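Elastic waistband gone slack, can I replace it without unpicking the whole thing?

Posted in Sewing and Mending, 23 June 2018

plorkel_lane
I have several pairs of thin nylon shorts where the elastic has lost its stretch. The fabric is fine and I would like to keep them going until the end of August at least. On most of them the elastic sits in a plain channel, but on one pair it is stitched through in rows, so it is all gathered up and I can't see how to get it out. There is a drawstring running through as well. Is there a way of changing the elastic without taking the waistband off? I have a basic Gunance sewing machine and a packet of their ballpoint needles. The repair shop in Liem said it wasn't worth their time.

naltimo_mender
It depends which sort you have. For the plain channel, unpick a gap on the inside near the back seam, wide enough to get two fingers in. Pull out a bit of the old elastic, cut it, and pin the new piece to one end. Pull the other end and the new one follows it round. Overlap the ends, zigzag them together, then close the gap. Cut the new elastic a little shorter than your waist and try it on with a pin before you sew anything.

The stitched-through kind is more work. Each row has to come out, and on thin nylon the old needle holes will show. I usually leave the dead elastic where it is and rely on the cord. If yours has frayed, cut it back to sound cord, melt the end if it is synthetic or bind it with thread if it is cotton, and knot it.

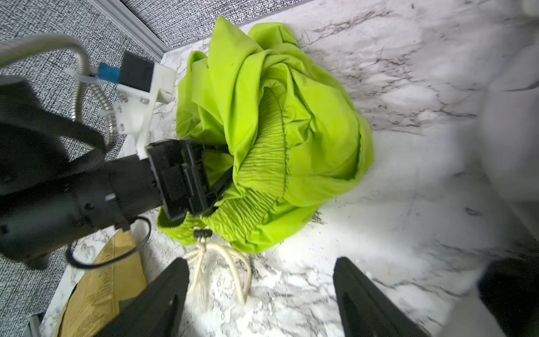
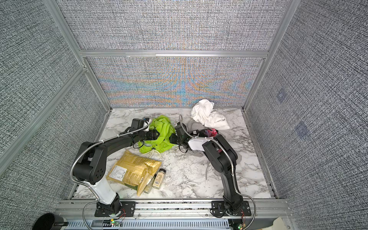
Lime green with a pale drawstring, in both pictures.

If you do decide to unpick, work from the inside with a small seam ripper and cut every third or fourth stitch, then pull the thread from the other side. Don't drag at it or the nylon will ladder. Use a fine needle to sew it back up - a size 70 is plenty - and a slightly longer stitch than you would for cotton. Keep the iron well away.

tack_and_hem
Just buy new ones, shorts are cheap.

oddbobbins
I wouldn't buy new for the sake of a bit of elastic. One thing to add to the long answer above. Take the drawstring out before you start and tie a length of thin ribbon to the end of it as you pull, so the ribbon is left in the channel. When you have finished, tie the cord to the ribbon and pull it back through. If you forget, a safety pin on the end of the cord will do the job but it takes ages on a gathered band.

Also wash the new elastic first. I didn't and mine shrank.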